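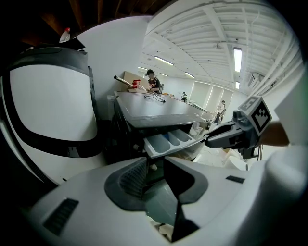 White spray bottle with a red cap, upper left.

Pilar Navarrete started cleaning holiday cabins outside Clarkdale when her youngest began school. She had one client, a retired couple named Ó Ceallaigh, and she borrowed their vacuum.

"I charged them far too little," she says. "They told me so themselves, after a month."

Her business, Doltora, now looks after cabins on both sides of the lake. Last year she and her staff did 542 changeovers, most of them between ten in the morning and three in the afternoon, when one lot of guests has gone and the next is already on the highway.

I asked what people get wrong when they clean a rental. Too much product, she said. Owners leave her cupboards full of it.

"You spray, you wipe straight away, and you wonder why it's streaky. Most bathroom cleaners want five or ten minutes to sit. Read the label. I do the bathroom spray first, then go strip the beds, then come back."

She buys concentrate and mixes it in 500 mL bottles, each one labelled with what's in it and the month it was made up. Bleach stays in the van. One of her early workers used it on a bench where someone had already put down vinegar, and they had to open every window and wait outside.

"She was fine. But I don't let the two in the same building now."

Vinegar itself she uses on kettles and shower heads and hardly anywhere else. It's hard on stone, and a lot of the newer places have stone.

Money is the part she was slowest to learn. In her first winter the van needed a repair that came to $3,138, and there were only four bookings on the calendar. She took night shifts at the Flurisus bakery until September.

"I'd finish there at six, sleep, pick the kids up. I don't recommend it." She keeps a repair account now and won't touch it for anything else.

The winters are still quiet. She uses them for the jobs that don't fit into a changeover – oven racks, window tracks, the tops of door frames, mattresses stood up to air. Owners pay a flat $358 for the day and she sends two people.

Does she clean her own house the same way?

"No. My own oven is terrible," she says. "My sister came to stay and did it for me while I was at work. I was a bit offended, but I let her finish."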